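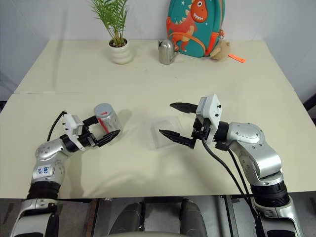

Aušra Kairys wrote in to say that her parlor palm browned at the tips every time she watered it on a schedule, and she asked how to tell when a small pot needs a drink.

Go by the soil, whatever the calendar says.

1. Push a finger into the soil up to the first knuckle. If it feels damp, leave the plant alone and check again in two days.

2. Fill a small can with tap water the night before and let it stand. A can with a thin spout is easiest to use on a narrow pot.

3. Move school bags and papers off to one side before you pour - a backpack left next to the plant will catch the drips.

4. Put the spout under the leaves, close to the rim, and pour slowly. Go around the pot once. Keep water off the fronds.

5. Wait 8 minutes. If the pot has a drainage hole, empty the saucer. If it has no hole, use half as much water next time.

From October on, the soil dries more slowly, and a small palm can go 11 days between waterings in a cool room. Brown tips can be trimmed with clean scissors - stop just short of the green part.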